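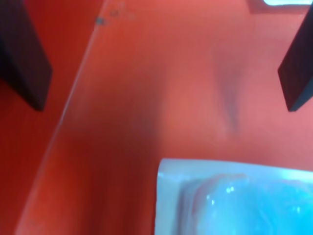
Shelf Liners, Drawer Mats and Trays: What I've Learned From Doing Every Cupboard in the House

I spent most of July lining things. It started with one sticky spot under the honey jar and ended with me on the kitchen floor at 11 at night, surrounded by offcuts, measuring the cupboard where we keep the cat food. So I have opinions now, and a few of you asked for them after my last post on spice drawers.

First, clean before you measure. I know, boring! But I measured first in the pantry, cut everything, and then found a ridge of old glue along the back of two shelves. Once that was scraped off the liner was a hair too short and it bugs me every time I reach for the rice. Warm water with a squirt of dish soap gets most of it. For old adhesive I rub in a little cooking oil, leave it while I have my coffee, then wipe it off and wash the shelf again. Let it dry with the doors open, overnight if you can stand the mess.

Now measuring. Cupboards are never square. Mine are 24 inches deep on paper, and not one of them is the same at the left as it is at the right. Measure both sides and the middle and cut to the smallest number. If you have a funny corner with a pipe in it, make a pattern out of newspaper first and tape bits on until it fits, then trace around it. Newspaper is free and liner isn't.

On to what to buy. I've tried four kinds:

Ribbed clear liner. My favorite for the fridge and under the sink. It comes in a roll and it will try to stay a roll for the rest of its life unless you flatten it. Lay it upside down under a couple of heavy cookbooks the night before. I bought the Enevik one, and it's held up fine except where I dragged a cast iron pan over it.

Stiff clear sheet. Good for wire shelving, where small jars tip over in the gaps. Score it with a utility knife along a metal ruler, go over the line several times with light pressure, then bend it over the edge of a table. Don't try to get through in one go — I did, and the knife wandered off across the good part. Sand the corners a little or they'll get your knuckles.

Cork. Lovely in the silverware drawer, quiet too. Hopeless near the stove, it soaks up oil and you can't really wash it.

Peel-and-stick paper. I've got the Trendus stripes in the hall closet and they make me happy, but I wouldn't put it anywhere I might change my mind. See above, scraping.

If your liner slides around, you don't need glue. Four small dabs of removable putty in the corners will hold it. In drawers I cut the liner a touch wide so it wedges itself in.

Then there are trays, and this is where I got carried away. A tray inside a cupboard is a drawer you didn't have to build. Oils and vinegars go on one, so when the soy sauce drips (and it will) you carry one thing to the sink and the shelf stays clean. I've got one for baking stuff, one for breakfast things, one for the batteries and tape and lightbulbs that used to live in a heap.

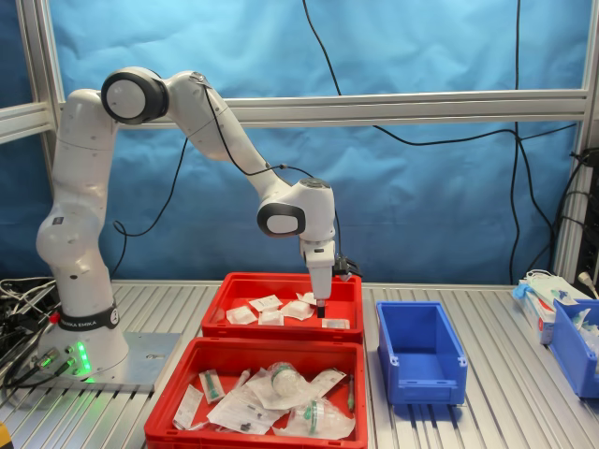 A red plastic tray: bright colors are easy to spot at the back of a shelf.

Plastic beats metal for anything that leaks, in my view, and a low lip is easier to live with than a high one. You want to be able to grab a bottle without lifting it over a wall. Measure the door opening as well as the shelf! Hinges stick out more than you'd think, and I had to give two perfectly nice Semaan trays to my sister when they wouldn't go past the hinge.

For the garage I do the same thing with screws and hooks and picture wire, only I don't bother lining the shelves. A scrap of old yoga mat in the bottom of the tray stops things rattling. Label the short end, the one that faces you. Masking tape and a marker is plenty. I bought the Stekix labels with the little chalk pen and the chalk rubbed off within a week.

How often to clean all this? I wipe the trays when they look grubby and pull the liners out twice a year. The ribbed stuff goes in the bathtub with warm water and a soft brush, and then I hang it over the shower rail to drip. Don't put it in the dishwasher. Mine came out shaped like a potato chip.

One more thing for renters: keep the offcuts. When I moved out of my last apartment I used the leftover pieces under chair legs and plant pots, and in the bottom of the cooler on the drive over.

Next up is the linen closet, once I've worked out what to do with all those fitted sheets. If you've got a folding method that doesn't involve lying on the bed and swearing, leave it in the comments.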